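Can a machine do the closing chores yet? (bakery / cafe / home kitchen)
Small Kitchens Board > Equipment and Gadgets > Thread

dolten_dan
Original poster

Evening, everybody. I've been chewing on this one since Friday and my wife has asked me to please go chew on it with somebody else, so you're it.

We run a little bake counter with 9 seats, and the baking has never been the part that wears us down. I'd happily laminate dough until they carry me out. What gets us is the hour after we lock the door: leftover pastries off the trays and into the steel pans, trays to the sink, boxes washed, lids matched to boxes, everything stood up to dry. My sister-in-law sends me robot videos about once a week now with a row of exclamation points, and I've always written back something grumpy. But lately the chores in them are starting to look like MY chores, and I'd like to hear from people who know more than I do. Could a pair of arms on a table take over any piece of that hour yet? A real piece, I mean, on a weeknight, with me in the other room doing the register.

hearthandhinge

Oh, I love this question, and I'm going to go on a bit, so get yourself a coffee.

My feeling is that moving a croissant is much further along than people think. You've got a light thing, it sits still, and you don't have to be terribly exact about where it lands. What I'd pay attention to is who's handling the tray. I have a picture that gets right at it, two arms with the steel containers and a person holding the baking tray up behind the table:

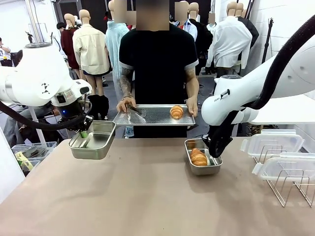 Re: the tray is the hard part

bianca_stanciu

Hello from a former hotel pastry kitchen! Bianca Stanciu, I post mostly on the sourdough board, so forgive me for wandering in.

I'm going to disagree with hearthandhinge a little, in a friendly way. One croissant in a steel pan and one on the tray is a lovely start, but I used to put away 200 pieces after a brunch, and no two of them sat the same way. Some had glued themselves down with their own butter. You learn to give those a tiny twist before you lift, and I couldn't tell you how I know which ones need it. I squeezed plenty of them flat my first month, so I'm not saying a person is born with it either. And there are tongs on that tray! Tongs are quick and cheap and I've never had to plug mine in.

That said, I do like how the arm on the left has got the empty pan by its rim. It's how I'd carry one if my other hand were full.

dolten_dan
Original poster

Bianca, the butter glue! Yes. I have a whole tray of that every morning there's been an almond batch.

Your number made me feel better about ours, by the way. On a good day we put away 78, counting the rolls, and there are evenings when it's four sad things and a muffin. So maybe I don't need fast. If it took an hour and a half and didn't drop anything I'd still come out ahead, as long as I wasn't standing there the whole time holding the tray for it.

galus_fan

Long-time reader, and I'll be the wet blanket. I work in a shop (metal, no food) and we've had an arm loading parts for years. It's wonderful, and it's wonderful at exactly one thing, with every part arriving in the same fixture facing the same way. Move the fixture over by a thumb's width and you get to spend your afternoon with the manual. A kitchen has no fixtures. Your kid puts the pan down wherever your kid puts the pan down.

I know the newer ones have cameras and are shown how to do a job, and that's a different animal from ours. I'd just want to watch one keep at it for a full week before I wrote a check.

hearthandhinge

Galus_fan, that's fair, and I'd say the same about the check. But I don't think your loader tells us a whole lot about these. The entire idea is that the pan can be wherever.

Where I'll come over to your side is plastic. Clear plastic boxes, clear lids, thin ones that flop. I can barely see those myself with my reading glasses on my head. Dan, you said matching lids to boxes was part of your hour, and I'd bet on that being the last thing you get rid of. Have a look out past the two fingers at the rack. There's a long lid strip lying across the top of it, wider than the rack is, and a clear box with snap tabs at the foot:
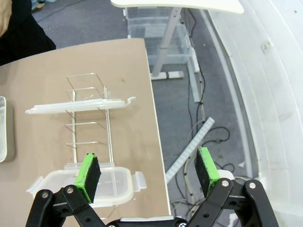

Meredith, October

meredith_annex

Signing in from the Meredith branch of the family business, where we wash more snap-lid boxes than any sane person should. I counted once out of spite and we were at 325 for the week.

That long lid up there is the one I'd worry about. Bump an end of it and over it goes, and you can see straight through the box, so I'd like to know what the camera makes of it. I do like the pads on those fingers, the black with the green edges. Bare metal on a wet lid would be like picking up a fish, I'd think. My own rack rule is boxes low and lids standing up between the wires, and I have explained this to two teenagers many times with mixed results, so I'm not going to be hard on a machine over it.

Dan, have you thought about splitting the job differently? Let the arms have the dry stuff, pastries into pans, and keep the sink for yourself. I'd be perfectly pleased with half an hour back.

ileana_ursu

I agree with Meredith about splitting it, and I wanted to add something from the home side, where nobody is paying us for any of this. My mother is in her eighties and can still bake beautifully. What she can't do is reach up and put the boxes away, or lift a full tray. Speed doesn't matter to her one bit. If something could stand a lid in a rack and only manage it most of the time, she'd talk to it all afternoon and fix the ones it missed.

Bianca will say tongs are cheaper, and they are, but Mama's hands don't do tongs anymore.

bianca_stanciu

Ileana, I won't say it! You've got me there. I was picturing my old brunch line and you're picturing one kitchen and one lady, and for her I'd want it tomorrow. I still think the stuck almond ones are going to lose their bottoms.

galus_fan

Two practical things before anybody clears counter space. Ask how it gets cleaned, all of it, cables and joints included, because flour goes everywhere and your inspector will have opinions. And ask who comes out when it stops. We waited nine days for a part one spring and loaded by hand like it was the old days.

dolten_dan
Original poster

Cleaning hadn't crossed my mind at all, and I should be ashamed of that in my line of work. Thank you.

I read the whole thread out loud to my wife. She's with Meredith: arms on the pastries, people at the sink. There's a fellow at Irnuvo, the supply place we get our pans from, who knows somebody that gives demonstrations, and I'm going to ask if I can bring my own tray. Almond batch, stuck down good, and a bag of our worst lids. I'll post how it goes once I've got a date out of him.

meredith_annex

Bring the lids wet!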